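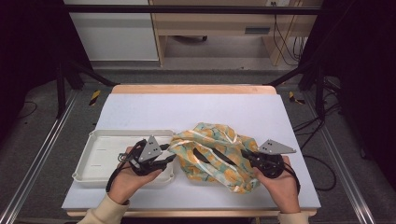 Reusable bags: washing, drying and storage

The spring issue carried a short note on the care of cotton shopping bags, and several readers wrote to ask for more detail, mainly on shrinkage and on bags with a lining. The following covers woven cotton, cotton-polyester blends and coated fabrics. It doesn't cover jute, which should be wiped down and never soaked.

Washing temperature depends on what the bag has carried. A bag used only for packaged goods, books or clothing can be washed at 30 °C with ordinary detergent. A bag used for loose vegetables, raw meat or fish needs a hotter wash, and the care label sets the upper limit. If the label doesn't allow a hot wash, keep that bag for dry goods and use another one for meat. Mansa Baidoo of the Losutine laundry room marks hers on the inside seam with a laundry pen, M for meat and D for dry. The marks have lasted since April.

Shrinkage in untreated cotton occurs mostly in the first two washes. Plain-weave cotton usually shrinks more along the warp than across it, so a bag tends to come out shorter and nearly the same width. Handles cut along the length of the cloth shorten as well. Webbing handles made of polypropylene do not shrink in a normal wash, and the difference between the two materials causes puckering where they are stitched together. The puckering is cosmetic unless the thread has started to pull. Check the stitching at the base of each handle after the first wash and resew any loose section with polyester thread before the bag is loaded again.

Printed bags should be turned inside out. Pigment prints sit on the surface of the cloth and wear off by rubbing, so the spin speed and the size of the load matter more than the detergent. Reactive prints are bonded to the fiber and hold up better. A simple test is to run a fingernail over the print: pigment can usually be felt as a slight film. Neither type should be ironed directly on the printed side.

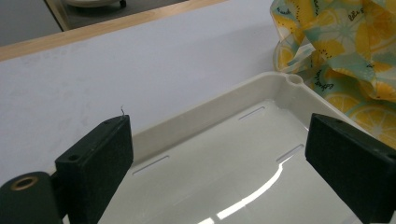 Drying is where most lined bags are damaged. A coated lining slows the passage of air, and moisture held between the two layers can lead to mildew along the bottom seam. Pull the lining out through the opening, hang the bag upside down by its base from two pegs, and leave it until the seam feels dry when pinched. Tumble drying is acceptable for unlined cotton on a low setting. It isn't suitable for coated or insulated bags, as the coating can crack or separate from the cloth.

Bags with a drawstring need one extra step. Knot the two ends of the cord together before washing, or it will work its way into the channel and have to be threaded back with a safety pin. Cords of braided cotton swell when wet and will not run freely until dry.

For storage, fold dry bags flat and keep them somewhere with moving air. A closed plastic box is a poor choice for cotton that may still be slightly damp. Insulated bags should be left open for a day after use and stored unfolded where there is room – repeated folding along the same line wears through the foil layer.

Stains are best treated before the first hot wash. Cold water and liquid detergent will lift most fruit juice if applied the same day. Oil needs undiluted dish soap, left on for 30 minutes and rinsed. Chlorine bleach weakens cotton over time and turns some polyester blends yellow.

The Zedelness exchange shelf accepts clean, dry bags in any size. Please don't leave bags with broken handles; those go in the textile bin by the side door, and Mansa Odoi sorts them for the Hornora repair table. The table has four machines set up for straight stitching and a stock of replacement webbing in black and natural. Bring your own thread if the color matters.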